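3.2 Where small things live

I'll admit that when I started the Plurncombe interviews I expected people to talk about drawers. Drawers were what our pilot survey asked about, and drawers were what Gearóid Gallagher and I had budgeted our coding time for (a decision I still hear about at lunch). What people wanted to talk about was the stuff they keep out in the open: keys, necklaces, hair ties, the little plush charms that hang off a school bag all week and then need somewhere to go. Across the 40 households we visited, we logged 2782 small items, and 239 of those were things with a loop, a chain or a clip on them, in other words things that could hang if anybody gave them a place to do it.

So this section is about hanging stands. I mean the small tabletop kind, with a pole, a bar across the top and a tray at the foot (Figure 3). Some homes had one by the front door, some had one on a dresser, and one family kept theirs on top of the microwave, which I thought was great! We borrow the term "landing spot" from Mac Suibhne's earlier notes on hallways, and we use it loosely, to mean any surface where a thing gets put down without much thought.

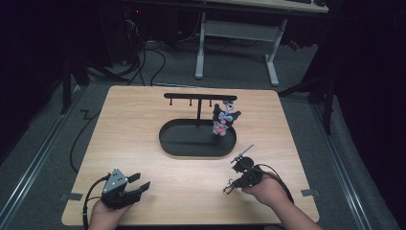
Figure 3. Tabletop hanging stand with tray base, pegs along the crossbar, and a small plush character at the right.

The tray matters more than I would have guessed. When we asked people to show us how they used their stands, the pegs got the first mention every time, but the tray got the most traffic. Coins went there, and earrings, and receipts folded into tiny squares. Soft toys ended up there too, and several people told us a plush charm "looks happier sitting down," a phrase I wrote in my notebook and then heard again two houses later. Bríd Mac Suibhne, who did the second round of coding with me, wanted a separate category for items that have a loop but get stood in the tray anyway. I argued against it for most of July and then gave in, and she was right. We call these "perchers" in Table 4.

Peg spacing came up a lot as well. People with chunky items (plush toys especially) told us they skip a peg to leave elbow room, so a stand with a full row of pegs might comfortably hold far fewer things than it seems to promise. In 11 households at least one peg was never used at all, usually the one closest to the pole, where a wide charm bumps against the upright and hangs crooked. I have the same problem at home with my own keys, for whatever that's worth as data.

We didn't record the weight of the items, and I wish we had. A couple of participants mentioned stands tipping when everything was hung at one end, and all I can offer on that point is what they told us. The item categories, perchers included, are listed in full in Section 3.3.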